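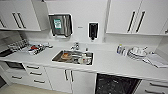 Manomden Service Building, Instrument Wash Bench

The wash bench at Manomden serves the teaching labs on the ground floor. It was rebuilt as part of the Rustad refit, which also covered the balance room and the chemical store. The notes cover the layout, the storage and the upkeep. Planning was by Planerska. Site measurement and the drawings were by Eoin Dunne, and the notes are by Éabha Foley, with corrections from the people who use the room.

Overall view

One long white counter with a sink at the center, wall cabinets above on both sides and a row of cabinets and drawers below. The two wall cabinets are kept apart so that the wall behind the faucet stays open.

The earlier bench had a continuous shelf over the sink. Taller staff hit it with their foreheads and the underside collected splashes. It was removed in the first week of the job and its contents were moved to the left wall cabinet.

Sink and faucet

Rectangular stainless-steel sink, set flush with the counter. The faucet is chrome, with a short lever on top.

The lever was chosen over cross handles so that it can be worked with the back of a gloved hand. Water left standing on the counter can be wiped straight into the basin. The joint around the sink is inspected twice a year and resealed when a fingernail catches in it.

The cold supply has its own shutoff inside the lower cabinet. The hot supply does not, and has to be isolated at the riser in the corridor. Asabe Ugwu asked for a second shutoff at the planning stage. It was priced, left out, and is now on the list for the next time the water is off.

Scrubbing pad and bottle

Stored in the basin between batches. Pads are changed at the end of each shift, or earlier if one has been used on anything with a blade. Refill bottles from the store below the sink and do not top up a bottle that still has liquid in it.

A hanging caddy was tried for a month. It blocked the back of the basin and was taken out again.

Instrument tray

White tray, to the left of the sink. Slender metal tools are laid in it in a cluster.

Fine tools are washed one at a time. Hinged tools are opened fully before scrubbing and are left open until they reach the rack. Tools with different metals are not soaked together. Mohandas Nadar keeps the loan register for the ground-floor labs, which at the June check listed 1,342 hand instruments, including the ones out for sharpening.

Trays are not stacked on the counter. A full tray waits in its place until the person washing has finished with the last one. If two trays arrive together, the second stays on the cart.

Wire rack

Placed toward the back corner, clear of the sink. The rack can be lifted out in one piece for cleaning.

Racks of this type lose their coating first at the feet and then at the welds. Check both when wiping the counter beneath. A rack with bare metal showing is taken out of use, as it marks the counter and will in time mark the instruments. Touch-up paint was tested on one and came off within two weeks.

Paper towels and soap

The paper towel dispenser is stainless steel and hangs to the left of the black soap dispenser. Both are on the wall above the counter, at close to the same height.

Heights were set with the shortest and the tallest member of the lab staff standing at the sink in work shoes. The first marks on the wall were for a towel dispenser directly above the faucet. These were abandoned when a trial with a cardboard box showed that wet sleeves would drag across the lever each time. The current order is soap first and towels second, working right to left, and the hands move toward the tray side when they are dry.

The towel order is 4,000 sheets per delivery. One delivery fits in the lower cabinets with the cartons opened. With the cartons closed it does not, and the last one ends up on the floor of the balance room.

Wall cabinets

Flat white doors with long dark bar handles, set vertically.

Flat doors were specified for wiping. The panel doors on the old cabinets held dust in the corners and took twice as long to clean. Bar handles were accepted after some discussion. Colm Sheehan preferred a finger pull with no projecting parts, on the grounds that lab coat pockets catch on bars. For the wall cabinets this does not apply, and the bars can be opened with an elbow if the door is left slightly unlatched.

The left cabinet holds gloves, eye protection and spare brushes. The right cabinet holds clean, wrapped sets waiting to be collected. Shelf labels face forward on the shelf edge, inside the doors. Labels on the outside were used at first and had to be changed so often that the adhesive dulled the finish.

Lower cabinets and drawers

Drawers are for things needed while standing at the bench. Cabinets are for things fetched before starting.

Drawer runners were supplied with a load rating that the supplier gives for 4,000 openings before first adjustment. The top drawers reach that in well under two years. Adjustment takes a few minutes with a screwdriver: two screws at the front of each runner set the height, and one at the back sets the tilt. If a drawer drifts open by itself, correct the tilt first. The height will often turn out to need nothing.

Heavy items go in the lowest drawers. Sodium salts and other bulk powders are not kept at the bench at all and should be returned to the chemical store.

Counter

White throughout. The color was a request from the lab staff, who lose small springs and screws during cleaning and wanted a surface that shows them.

The depth allows a tray to sit behind the line of the hands without touching the wall. The overhang at the front is small. A deeper overhang was drawn and rejected because drips ran along the underside and onto the drawer fronts.

Stains from dyes come off with a mild abrasive cream if treated the same day. Older stains lighten but do not fully clear. Do not use scouring powder near the sink, where the finish is already worn by daily wiping.

Working order at the bench

Posted inside the left cabinet door and repeated on request.

Log the tray in.
Take out anything with a blade and wash it first, alone.
Open all hinged tools.
Wash, rinse, inspect under the lamp, and wash again if needed.
Place in the rack with tips pointing the same way.
Wipe the counter on the tray side.
Log the tray out only when the rack has been emptied.

The last item was added by Asabe Ugwu after two sets were collected with pieces missing. The pieces were still in the rack.

Project data

Location: ground floor, Manomden service building
Program: Rustad refit, phase two
Planning: Planerska
Survey and drawings: Eoin Dunne
Fitting: Lemthorpe joinery shop
Users' contact: Mohandas Nadar
Time on site: 96 hours, not counting the plumbing inspection
Status: in daily use

Changes since handover

Door dampers on the right wall cabinet replaced; the originals were too stiff for light doors.
Trap under the sink changed to a type that can be opened by hand.
One hinge on a lower cabinet moved up to clear the pipe.
Bench lamp rewired to its own switch. It had been on the same circuit as the corridor lights, and went off with them at 7 p.m.

Outstanding

Second shutoff on the hot supply.
Replacement of the sealant along the back of the counter, which was applied in cold weather and has shrunk at one end.
A decision on the rack. Colm Sheehan has asked for a wall-mounted version to free the counter. Éabha Foley has asked for the fixings to be checked first, as the wall on that side is lined and the studs are not where the drawings put them.

Related galleries

Balance room, before and after
Chemical store, shelving and ventilation
Lemthorpe joinery shop, cabinet assembly

Drawings for the wash bench can be requested from Planerska by quoting the room name. The door schedule in the first issue shows the left wall cabinet with the wrong hinge side and should be discarded.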